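Hervieu Gripper Trial Station

Equipment hire and evaluation service, Clultton site

The Hervieu station allows customers to compare grippers, wrist cameras and controllers on a two-arm bench before committing to a purchase. Both arms are bolted to a common front rail and share one enclosed floor area, so that two configurations may be tried on the same set of objects. Bookings are accepted for half days and full days.

The standard exercise is shelf placement. Small toys are moved between the floor and a three-tier shelf, and the middle tier is usually the deciding test - the gripper must pass beneath the top board with little room above the fingers. 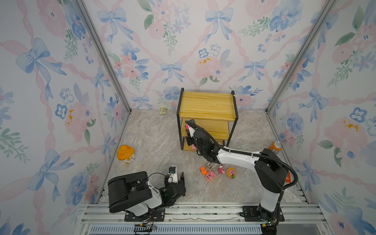

Customers may bring their own fingers or select from the Jota and Imau sets held on site. The Jota set is the slimmer of the two and is generally preferred for the lower tiers. The Imau set opens wider and copes better with rounded items. Changing from one set to the other takes about 18 minutes, including calibration of the wrist camera.

Each full-day booking includes:
Use of both arms and one controller
Two finger sets of the customer's choice
A fixed overhead or side view, recorded throughout
A written report covering grasps attempted, grasps completed and time per placement

In the June comparison, 727 placements were recorded over 17 sessions. Results by tier are available on request from Florian Charpentier, who supervises all trials at Clultton.
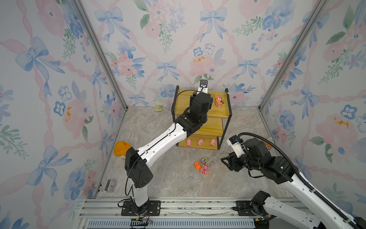

Shelf placement exercise: pig figurines on the bottom board, further toys on the floor in front.

Cable routing should be agreed before the day of the trial. Cables must be long enough to follow the forearm without pulling at the wrist, and loops should be kept clear of the top board. Customers supplying their own camera are asked to send bracket drawings in advance.

Controllers other than the standard unit can be fitted by arrangement. Please allow 22 working days' notice. Enquiries regarding availability and charges should be addressed to Gonzalo Sepúlveda, Equipment Hire.

Page last revised Monday, July 18, 2022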